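I will defend brown paper and blue tape to anyone who'll sit still long enough, and last month that was poor Edem Antwi, who only came over to borrow a drill.

My argument is simple. A shared table needs a surface you're allowed to ruin. Put a nice white top in a room and people tiptoe around it, or they dump stuff on it and leave. Cover it in kraft paper, tape it off into squares, and suddenly everybody knows where the cups go (and you can scribble on it!). Ada Longo thinks the squares are fussy. She says grown adults can find room for a tray without lines to help them, and I say she has never shared a bench with me.

Big brown table, long white table, same room:
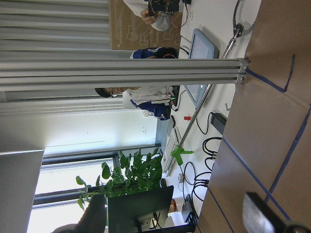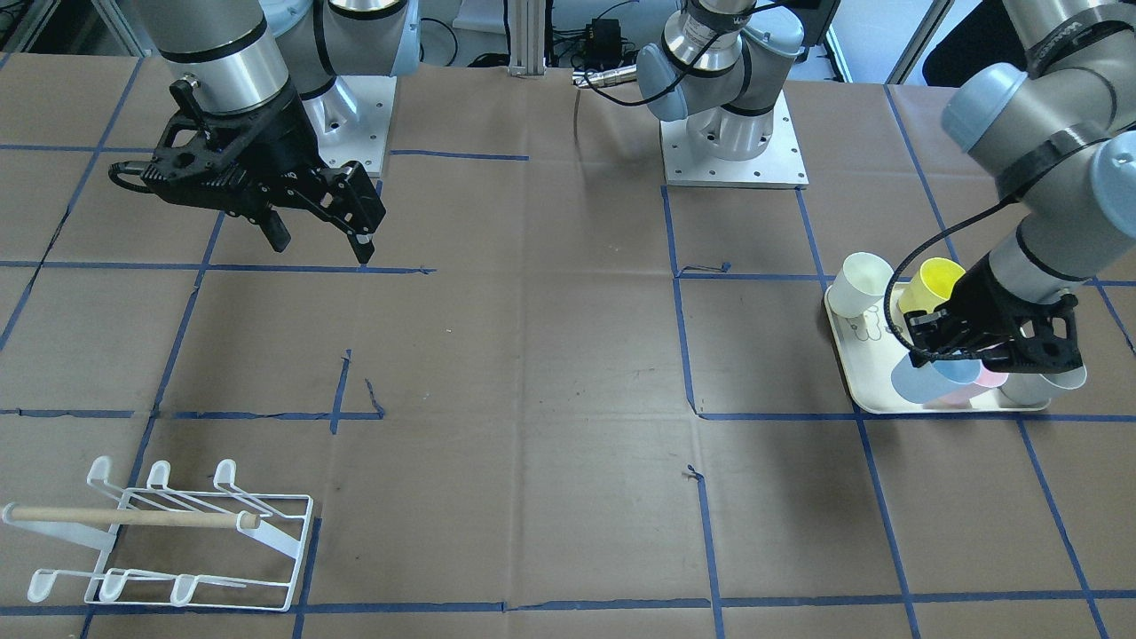
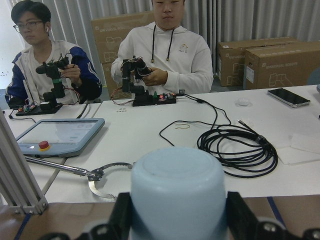
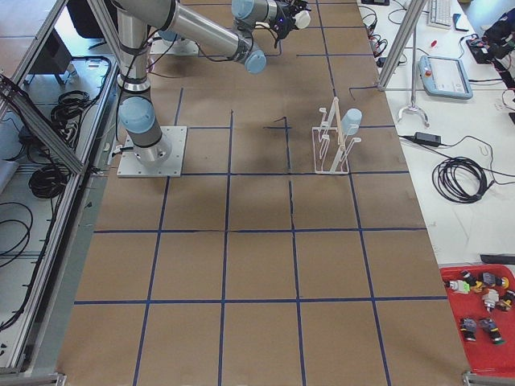
Now, the paper does wrinkle. The tape goes crooked and lifts at the ends, and Donnie Guthrie, who likes things straight, has offered more than once to buy us proper printed mats from Zivley. They cost 70 dollars each and we'd need 4. No thanks! A mat you paid that much for is a mat you're scared of, and then you're right back to tiptoeing. When paper gets grubby you peel it up, roll out more and move the lines to suit whatever you're doing next.

I'll give Donnie one thing - re-taping is a pain. It took Pylyp Skoryk and me a whole evening in January, and we had to redo three rows because I'd been measuring from the wrong corner. I'd still pick it over the mats, and I've already put another roll of blue on the shopping list.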